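Kitchen bench notebook – Brernness
2020-01-23

Question on the whiteboard since before the holidays: can the thing do a kitchen chore yet. Answer as of this afternoon: it can do part of one, slowly, if you set the table for it first.
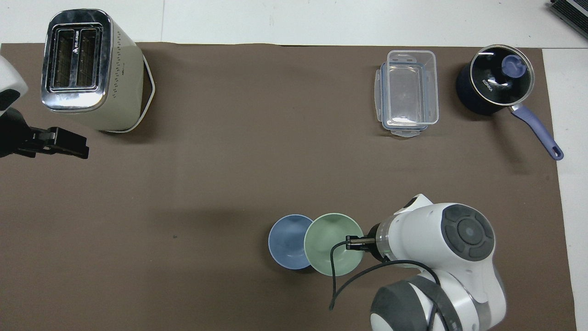
The reason I keep coming back to "chore" as the unit is that the Warkari people count grasps, and grasps are flattering. A grasp is what happens when fingers close and something comes up. My mother never asked me to perform a grasp. She asked me to clear the table, which meant deciding what was dirty, what was stacked inside what, which lid went with which pot, and whether anyone was still eating. Our log for this month has 439 grasp attempts in it and no cleared tables.

So, today. Mat down, kitchen things out, both arms up. Task as written on the card: nest the bowls, then leave everything else alone. The second half of that sentence is harder than it sounds.

Bowls. Side by side with the rims touching is the worst way to present two bowls to a parallel gripper, and it is also how every human being puts down two bowls. Slim fingers want one finger inside the rim and one outside. Where the rims meet there isn't any outside. Coming in at the right rim of the green one is fine, because there's clear mat on that side. Pale blue has to go into pale green, the green being a bit bigger, so really we want to hold the green one steady and lift the blue one. Which is a two-arm job. The planner disagrees and prefers to do it all with one arm while the other hangs around by the toaster like a guest who doesn't know where the plates go.

Ran 20 trials. I am not writing the success rate here until we agree what success is. Rattanakul's sheet says "bowls nested." By that rule a bowl that lands tilted inside the other one counts. I would not accept it from a six-year-old. Proposed wording: nested, level, and still on the mat. Comments in the margin please, and sign them this time.

Cable. The thin black one near the gripper still hangs down in front and droops onto the mat. On two of the trials it dragged across a rim and the force reading jumped, and the controller very sensibly concluded it had touched something. It had. It had touched itself. Need a clip or a sleeve, and someone other than me to order it, as my last order arrived as a box of garden ties.

Clear container. Depth still doesn't believe in it. With the brown mat showing through the walls, the depth map gives us mat, mat, mat and a couple of floating blobs near the locking tabs. Color image finds it well enough. Somebody suggested putting tape on it. We can also put tape on every clear container in every home in America, I suppose. Leaving it bare for now.

Saucepan. Not touched today, on purpose. The long handle is a gift to a gripper and a menace to everything else, since the glass lid just sits there and any tilt is going to send it off. Porkier's grasp picker ranks the handle first every time, the lid knob second, and has no opinion on what happens to the lid when you pick the first one. I'd like it to have an opinion. Suggest we run the lid as its own step and only then let it near the handle.

Toaster. Decorative at this point. Chrome top throws highlights that move around when the lights do, so it's useful as an irritant for the vision side. Toast itself is on the roadmap. The roadmap is a slide.

Speed: for my own curiosity I nested the two bowls by hand while the arm was thinking about its approach. I was done, had gotten coffee, and came back for the approach. Not a fair comparison, the coffee machine being on the same floor.

Shop floor note, since the question came up at lunch: yes, the same arm would do well in a place where the bowls arrive in a fixture, same spot, same gap, all day. That's a job and people will pay for it. It isn't the one we said we were doing.

To do
– cable clip (see above, not me)
– write a "separate the rims" move: nudge first, then grasp
– rerun with the left arm holding the green bowl
– small dark speck on the mat left of the blue bowl: keeps getting proposed as an object. Lint roller
– settle the scoring rule before anybody makes a chart

Last updated: January, after cleanup (by hand)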